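Home | Diary | Older entries | About | Contact

2/12/18

Week two of leaving my face alone. The idea came from Khanyisile Hlongwane at the pharmacy on Lomine Street, who looked at my chin under the bright lamp and asked how many things I put on it in a day. I told her. She wrote three words on the back of a receipt – wash, cream, sunscreen – and said to do only that until the end of February.

So that is what I'm doing. In the morning I rinse with lukewarm water and put on the cream, then the sunscreen. At night I use the plain wash and then the cream again. The vitamin serum, the clay mask, the toner and the scrub are in a shoe box on top of the wardrobe.

The first four days were bad. My cheeks felt tight by lunch and there were flakes beside my nose that showed every time I caught myself in a window. I nearly got the box down twice. On the fifth day the tightness eased off and it hasn't come back in the same way, though my forehead still gets shiny in the afternoon. I blot it with a tissue and carry on.
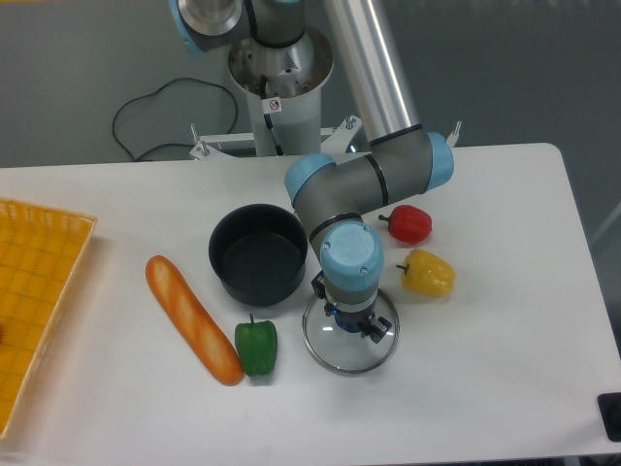
The arm with the glass lid, over the white table.

I did a proper look this morning in daylight by the kitchen window. Chin: two old marks, fading, one new bump on the left. Cheeks: a little pink, no flakes. Nose: the same as ever. Forehead: small bumps near the hairline, which I think come from the hair oil. I'm going to start tying my hair up at night and see if that does anything.

The cream is the Dlamini one in the 200 ml tub. It has no scent and it is thick, so I have to warm it between my fingers or it drags. I was using far too much at first. A blob the size of a pea does the face and another does the neck. At that rate the tub should see me into summer, and it cost less than the serum did.

Sunscreen is the part I still don't like. I have a factor 30 from Muvura that leaves me looking gray along the jaw if I rush it. Khanyisile said to put it on in two thin layers and wait a few minutes between them. I make the coffee in between. It goes on better that way, but it still stings if it gets near my eyes.

Thulani Mabaso thinks all of this is funny. He washes his face with whatever bar is in the shower and has never had a spot that I know of. I have known him since I was 16, when I had the worst skin in our year and he had the best, and he was smug about it then too. He did say on the phone last night that I sounded less worked up about it than at Christmas. I suppose I am. I'm not standing at the mirror for as long. 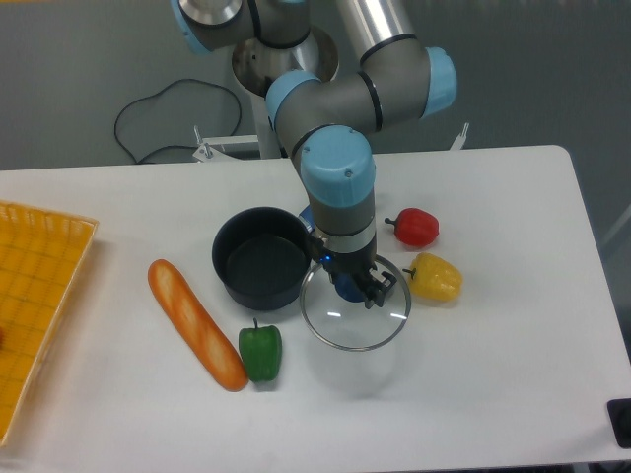 The other thing I've stopped is picking. I cut my nails short on Sunday night's advice to myself and put a small plaster on the new bump before bed, one of the clear kind. It keeps my hands off. In the morning the bump was flatter. I don't know if the plaster did that or if it was going down anyway.

Lips are dry. It's the heating. I have been putting the same cream on them, which tastes awful, so I'll pick up a plain balm tomorrow. Hands are dry too, and the right knuckles have a crack that opens when I make a fist. I've put a tube of hand cream by the sink, one in my coat and one by the bed. The one in the coat is the only one I remember to use.

I went to bed late three nights in a row and could see it under my eyes. I also drank less water than I meant to. I'm writing that down so I don't blame the cream if my skin looks dull this week.

Pillowcases changed today, and the towel. I used to share one towel for hair and face, and now there is a small one just for the face on the hook behind the door. 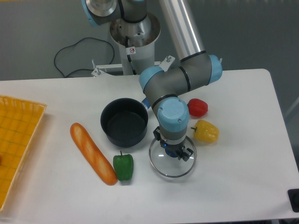 To do this week

Lip balm, unscented.
Ask Khanyisile if the pink on my cheeks is worth worrying about.
Wash the hairbrush.
Take back the toner I never opened, if the shop in Trurnbridge will have it. The receipt is in the blue folder.
Lights out by eleven.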